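Progress report to Maltex, 19th September

Kaiwen Han asked whether the Stallach arm is ready for kitchen and stockroom chores. My answer is still no. Over 184 tries it did well on single pickups and badly on anything with a second step.

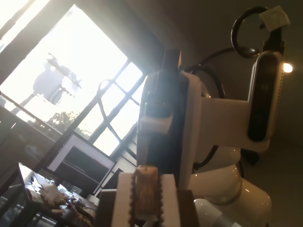 Gripper holding a pale cylindrical item.

Putting things away is harder, and cables are the worst of it — a person plugs one in without thinking.
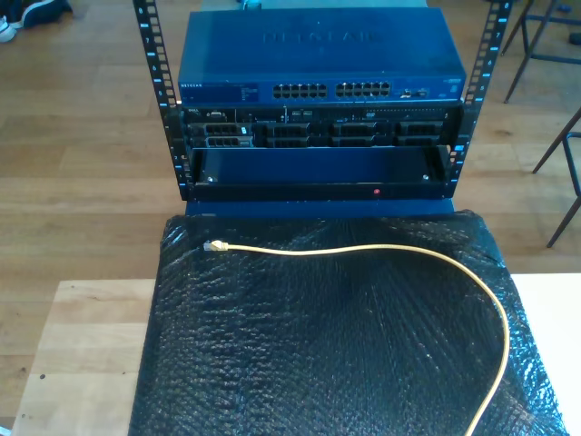
I would hold the shop-floor trial until January and spend the next 4 months on cables alone.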